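OK I have to talk about brooms for a minute. Mute me if you need to, I understand.

I spent most of August learning to tie hand brooms at the workshop in Murnville and I've turned into a person who looks at the sweeping stuff first when I walk into someone's kitchen.

First thing I learned: the classic straw broom isn't straw. It's broomcorn, which isn't corn either. It's a sorghum! Grows taller than me, and the brushy top is the bit you sweep with.

Florencia Palma runs the class. She has a notebook where she numbers every full-size broom she makes and she was on 931 when I left. She let me tie the last row of string on that one, so a tiny part of 931 is a little crooked and it's all mine.

You soak the stalks so they bend without snapping, then wind the cord under tension. You hold the tension with your feet, on a spool on the floor. My calves were wrecked after day 2.

My first hand broom fell apart. My second one held together but shed all over the car. My third is hanging in my kitchen right now and I love it so much!!

Also had a long, happy argument over lunch with Pranab Saha about dustpans. He's a metal pan guy. I grew up with plastic. We both agreed that the front lip is everything – if it doesn't sit flat you just chase the same line of crumbs backward across the room until you give up and use a wet paper towel.

And a pan needs sides. Peas, beads, toy food, dry pasta, anything that rolls. Give me tall sides and a deep back.

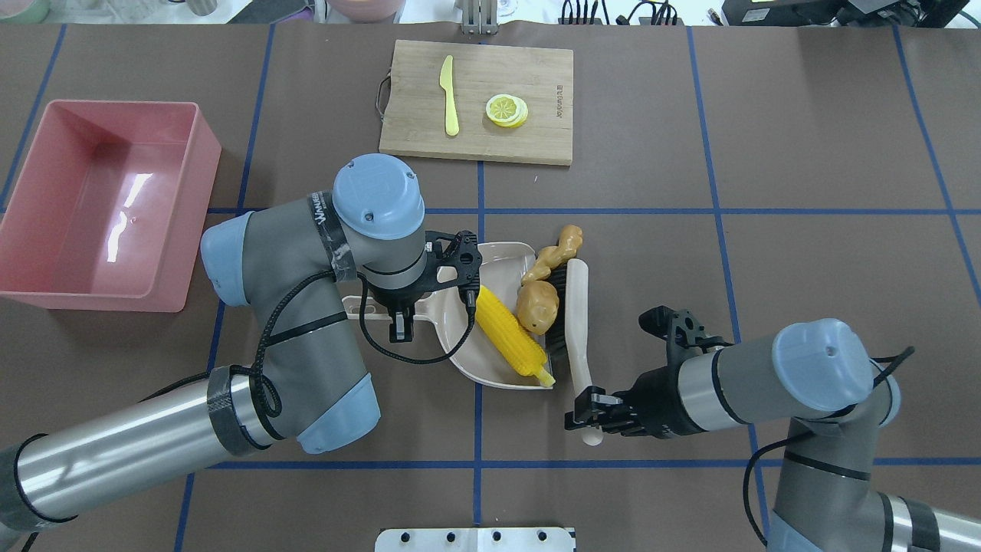
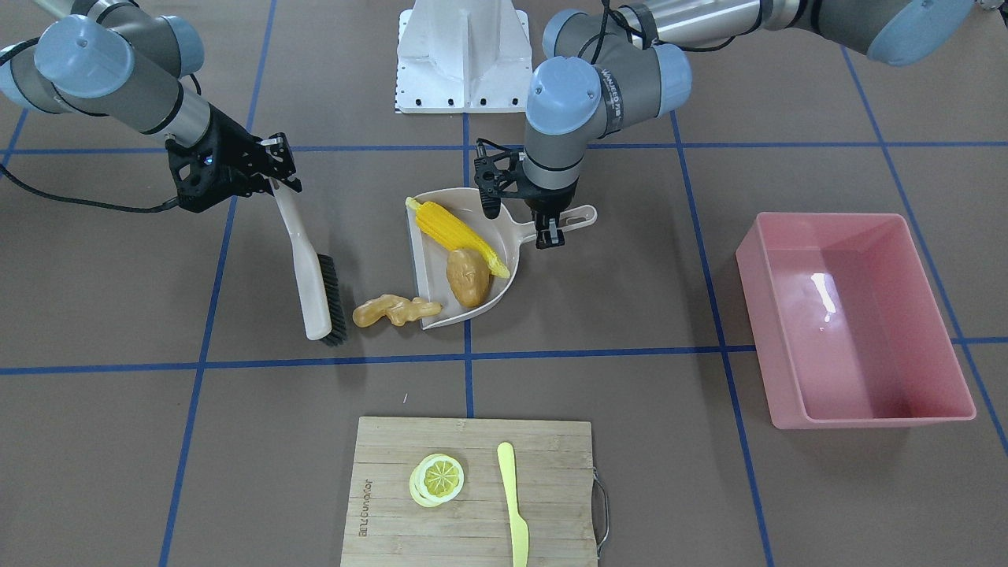
Next: bristles. Soft ones for flour and dust on a smooth floor, stiff ones for grit and anything outdoors. I'd been using one sad brush for all of it since college. Own 2! They're cheap!

Store them hanging up, please. Standing a broom on its bristles bends them and they stay bent. Yakubu Onuoha told me this the first morning and I went home and found all 4 of mine standing in the closet with a permanent side part.

If a broomcorn broom gets dry and brittle, dip the ends in warm water and hang it to dry. Mine perked up a lot.

Somebody asked how much broomcorn you need. Florencia plants about 2000 stalks behind the shop and still buys more in by the bale. The seeds have to be combed off first and the birds know exactly when that's happening.

Going back in the spring to try a turkey wing broom, the little curved one for hearths. I don't have a hearth.

Will post pics of my crooked kitchen one tonight if the light's any good. Tell me what broom you have! I really do want to know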